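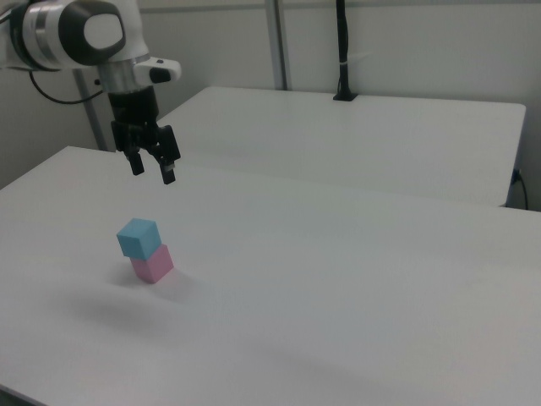 How far can one block sit out of line with the block beneath it before people call the stack untidy? Less far than it takes to fall over, and by a wide margin, which tells us that neatness and stability are judged separately.

9 min read

3.2 What counts as a stack

The smallest stack has two members. We settled on two after a pilot in which Parsa proposed towers of six, and the pilot spent most of its afternoon under the furniture. Two blocks leave very little to argue about, and our raters argued anyway.

Figure 2 shows a pair of the kind we used: foam cubes, light blue over pink, on a white table. The upper cube sits a little to the left and toward the back of the lower one. It is plainly a stack. Whether it is a good stack is the question the rest of this section tries to answer, at greater length than the authors had planned.

Figure 2. A two-cube stack with a small offset, blue over pink.

We asked 40 adults to look at stacks like this one and sort them into "straight," "fine," and "needs fixing." The middle word was a late addition by Hartley, who pointed out that most people's homes are run on it. Each person gave a verdict on every stack in the set, and after blank and illegible answers were dropped we had 991 verdicts to work with. One rater wrote "fine, I suppose" on every card. We coded this as "fine" and have tried not to think about it since.

Offset in one direction was treated kindly. When the top cube had slid straight to one side, raters mostly let it go, and several said it looked as though someone had meant it. Offset in two directions at once got a harsher reading. A cube that had gone both left and back was marked "needs fixing" at smaller distances than a cube that had gone only left, even though the pile was in no danger in either case. Sandhu suggests that a single shift leaves one pair of edges lined up, so the eye has something to hold on to. Tanoli suggests that people are fussy. The data do not separate these accounts.

Color complicated things. With two cubes of the same color, small offsets often went unmentioned. With pale blue on pale pink, the border between the cubes is also the place where the misalignment shows, and raters found it quickly. We had picked pastels in the belief that they were restful.

Shadow was the factor we least wanted to deal with. On a white tabletop a soft shadow spreads out from the base of the stack, and 20 of the raters said at some point that they had judged the shadow along with the cubes. Turning the lamp off removed the problem and also the cubes. We kept the lamp.

A last difficulty was that raters would not leave the stacks alone. The instructions said to look and not touch. They were printed in capitals and taped to the Prumesitz table we used for all sessions, and Van Wyk read them aloud besides. Corrections were still made, usually with one finger and usually while the rater was telling us the stack was fine. We logged these touches separately, and they are taken up in Section 3.3.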